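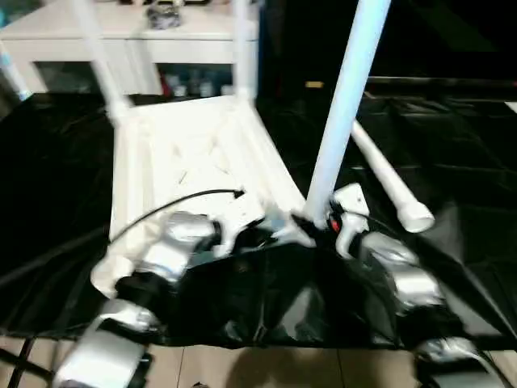
Tamen the Tugboat: the complete series on DVD

I'd been after this one for years, so when the Koyama box set landed on the mat I cleared my evening and watched half of it in one go! If you missed it, Tamen was a little puppet tugboat who worked the harbour at Brornville, and each episode ran to 11 minutes, songs included.

The picture is lovely -- much brighter than my old tapes -- and the theme tune is still stuck in my head. Knut Albers does all the voices, even the gulls, and his grumpy lighthouse is my favourite. The one where the fog gets lost made my niece laugh so much she had hiccups.

A few grumbles. The menus are slow, you can't play all the episodes in a row, and the subtitles drift a bit on disc two. The only extra is a chat with Yae Hamada, who made the puppets, and I'd happily have listened to her for another hour (she's very funny about the glue).

I paid 60 pounds, a lot for a children's programme, but I've had my money's worth already. Four stars from me, and it would be five with a proper play-all button.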